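News from the Drodville Writers' Table

Our little wellness book has found its readers

17/02/2019

When we sent the first box of "The Unhurried Kitchen" over to the bookshop in Skadham last August, I told everyone at the table that I would be happy if we sold enough to pay the printer and buy ourselves a cake. Well, dear readers, we have had the cake, and then another one, and this week I was able to add up the slips and tell the group that 925 copies have gone out the door. For a book of soups, short walks and plain advice about getting a good night's sleep, put together by people who mostly met over a shared teapot, I think that is rather wonderful!

Those of you who have been with us a while will remember how the thing came about. It began as a stapled handout for the Tullasus health fair, with a barley soup on the front and a page on stretching your calves on the back, and people kept asking for more of it. We collected recipes all through one winter – far too many of them were for lentils, and I say that as someone who handed in two – and then came the long business of trimming. The finished book runs to 272 pages, and I still miss the chapter on porridge, which went in the last round of cuts and may yet come back as a pamphlet if I can talk the others into it.

A good many of you have written to ask whether there will be an audio version. There will. We have been reading the chapters aloud in the back room at Skadham, with the heater switched off so it doesn't hum, and seven of them are done. The walking chapters sound lovely read out loud, I must say, though the recipes are harder going, and we are still arguing about whether to read the oven temperatures once or twice. If you have listened to a cookbook in the car and have feelings on the matter, please do write in.

The second printing is ordered and should be with us before the spring fair. It will have the corrected page for the oat biscuits (two spoons of honey, please, and my apologies to everyone who used twelve), a slightly larger type for the sleep diary, and a proper index at last. We are printing over 200 copies with the spiral binding, which so many of you wanted so that the book would lie flat on the counter. Those tend to go quickly, so if you would like one put aside, leave your name at the desk in Skadham or drop a card in the box by the door in Drodville.

Copies of the first printing are still to be had at both places, and the price hasn't changed. If you already own one and have cooked from it, or walked with it, or simply fallen asleep over it in a chair, a few lines for our readers' page would be very welcome. Short notes are fine, and so are long ones – you know by now that I am in no position to complain about length.
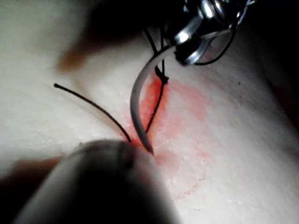
Next at the Table: the Puma reading evening

Our next open evening is given over to Puma, the small magazine of health and nature writing that several of our members have had pieces in. Bring a page of your own to read if you like, or just come and listen. Tea and the corrected oat biscuits will be served.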